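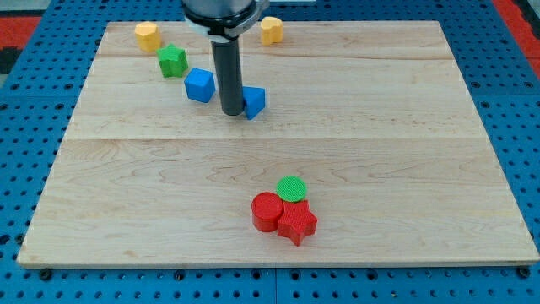 Brokwood Blocks on Board

Last updated: November 2, 2021

This folder is a small collection of pictures of toy blocks lying on a maple wooden board. We prepared it in Orkport for people who need simple objects with clear color and shape, for example for sorting, naming, or teaching first words. Please read this page before you download, it is short.

What is inside

There are 309 pictures in the folder "board" and one text file, labels.txt. The text file has one line for each block in each picture, with three fields: picture number, color, shape. The fields are separated by a tab. In version one they were separated by a comma, so old scripts must be changed.

The board and the blocks

The board is light maple, made of long planks, and it lies on a blue table top with round holes. The grain of the wood is quite visible. If your method looks for edges, it may find the seams between the planks also.

The blocks are named by color first and then shape, always in small letters:

yellow octagon
green star
blue cube
blue triangle

The full list of names is in labels.txt. "Octagon" and "triangle" are prisms, of course, but we kept the short words. The star has five rounded points. Two yellow octagons can be on the board at the same time, and they are not numbered, so the line "yellow octagon" can appear twice for one picture. This is not a mistake. Blocks may stand close together in a group, or one may be partly hidden behind something. We label a hidden block when its color and one face can be seen.

How the labels were made

Maribeth Yap wrote the first labels and Sándor Illés read all of them again. They disagreed on 24 lines, mostly blue triangle against blue cube when the block was leaning. Those lines were decided by Adel Ait Brahim and they have a star sign at the end.

Known problems

- Pictures 60 to 71 have labels without shape. We will correct it in the next version.
- The word "far" in the notes means the side of the board near the top of the picture -- some users understood the opposite.
- There is no measure of size. Please do not calculate centimeters from the planks.

Use

You may use the pictures for study and for teaching. If you print them, write "Brokwood Blocks" near the picture. For other use, ask Dindo Mercado first.

3 comments | 11 shares

Contact: Dindo Mercado, Brokwood, Orkport
© 2021 Brokwood
Back to top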